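Wiltmont Helpdesk
Ticket: Shared calendar shows bookings one hour late
Status: Resolved
Raised by: Margarida Seixas
Assigned to: Bleddyn Skyrme
Opened: Monday, April 6, 2026

Margarida Seixas wrote:
Bookings made on the website go into the Triltow calendar an hour later than the customer chose. A customer picks 10:00, the confirmation email says 10:00, and the calendar says 11:00. Bookings I type into the calendar myself are fine. It was all correct before the clocks changed. I have logged out and in again on the office computer and it made no difference. My phone shows the same wrong times.

Bleddyn Skyrme wrote:
Thanks. As the phone and the computer agree, the fault is probably not on either device. Please send me the time zone shown under Settings, General in Triltow, and tell me whether all the calendars are affected or only one.

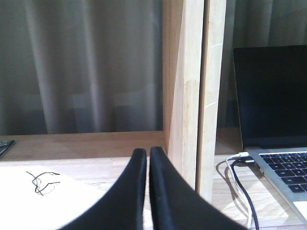

Margarida Seixas wrote:
The time zone says London. There are 2 calendars, Front Room and Skullmont. Only Front Room is wrong. Bookings for Skullmont come through at the right time.

Bleddyn Skyrme wrote:
Each calendar can have its own time zone which overrides the general one. Open Front Room, choose Edit, and look at the bottom of the page. If it says anything other than "Use account setting", change it and save. Then make a test booking for any day in August.

Margarida Seixas wrote:
It said "UTC+0, fixed". Changed and saved. The test booking for 15:00 went in at 15:00. The old bookings are still an hour out.

Bleddyn Skyrme wrote:
Old entries keep the time they were saved with. Do not drag them by hand, as that sends the customer a change notice. Go to Tools, Sync, and run "Rebuild from bookings". Untick "Notify guests" first. It handles up to 1,000 entries in one go.

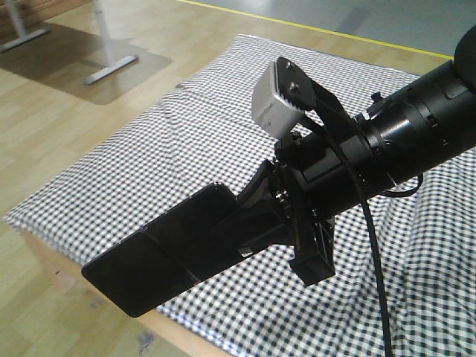
Uchenna Odukoya wrote:
Adding to this as I cover the desk when Margarida is out. The rebuild stopped with "Source busy, try later". I tried it 3 times.

Bleddyn Skyrme wrote:
That message appears when the website is still sending its own updates. Pause the feed under Tools, Connections, wait 15 minutes, run the rebuild, then switch the feed back on.

Uchenna Odukoya wrote:
Done. It finished this time and the Front Room entries match the confirmation emails. Feed is back on.

Bleddyn Skyrme wrote:
Good. Closing the ticket. Reply here if it comes back.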